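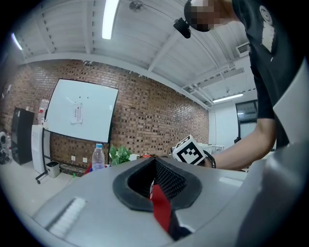 Marker cube held up to the gripper camera, shop end with the whiteboard.

Thread: Hand-held gripper build, cube calibration and drift

plisis_offset
Continuing from my January build log. The hand-held gripper is together and I am on to calibration. Cube has a fiducial pattern on its faces, camera is the wide fisheye on the tool. Method so far: tool is held still, second person brings the cube in by hand, tilts it through as many angles as the wrist allows, then moves it out to the corners of the view. I kept 300 stills from the last run after throwing out the blurred ones.

Problem: reprojection error is fine in the center and climbs badly past the halfway point toward the edge. The ceiling trusses still bow after undistortion. Less than before, but you can see it without a ruler.

Lens model is the four-coefficient fisheye. Focus ring is locked with a drop of thread compound.

tolerance_stack
How was the cube made? If it is printed paper glued on a printed block, measure the faces. Mine came out 40 mm on two axes and noticeably under on the third. The solver takes your word for the cube size and pushes the error into the lens terms.

plisis_offset
Paper on a printed block, yes. Calipers say 40 on all three axes, within what I can read. The paper is flat apart from one corner that I re-glued.

huanca_rail
I would not calibrate a lens from a cube at all. Use a flat board. The cube is a tracking target. You get a few corners per face, two or three faces at a time, and most of them seen at a steep angle. A flat board gives you many more corners per still and they reach the edge of the image, which is the part you are having trouble with.

Keep the cube for finding the tool pose afterward. Separate jobs, separate files.

tolerance_stack
Disagree in part. A board that fills a fisheye view has to be either very large or very close, and very close means out of focus on a fixed lens. I have had usable intrinsics from a cube on the same lens type. It took more stills and more patience with the corners.

huanca_rail
Usable for what? If the goal is picking up foam blocks, sure. He says the trusses bow.

plisis_offset
Goal is tool pose good enough to replay a path on the bench arm. The arm is a Matstead kit, so the arm itself is not the limit on anything.

urklow_bench
Two things from the picture. First, your hand is wrapped on the cube. Fingers over a marker border kill the detection for that face, and sometimes you get a partial detection with one corner in the wrong place, which is worse. Put the cube on a rod.

Second, the gripper body takes up a lot of the view. Mask it. I have seen a detector find square corners on a ribbed pad and return them with full confidence.

plisis_offset
Rod is a good call. Mask I already have, drawn by hand and a bit generous along the curved panel on the right. I will check that it covers the pad too.

tolerance_stack
Also check exposure. Those light tubes are in view, and if auto exposure is on, the white parts of the marker bleed into the black squares. Corners shift outward. Fix exposure at 3000 microseconds and raise the gain until the cube reads clean.

huanca_rail
3000 is long for a cube on a hand. Fine for a cube on a stand.

tolerance_stack
Then put it on a stand. He is taking stills.

plisis_offset
Reran it. Cube on a rod in a bench clamp, fixed exposure, mask extended over the pad. Took 354 stills, with more of them out toward the edge this time. Edge error came down by more than half. Center is unchanged. The trusses still bow slightly at the far left.

Did a board run as well, from a borrowed board. Edge result was a little better than the cube, center the same. Corners closest to the lens were soft, as predicted.

huanca_rail
So the board won.

tolerance_stack
By a little, with soft corners. Merge both sets and solve once.

urklow_bench
Before merging, confirm the focus ring did not move between runs. Thread compound on plastic does not always hold.

plisis_offset
Ring checked against the scribe mark, no movement. Will merge tonight and post the coefficients along with the mask file.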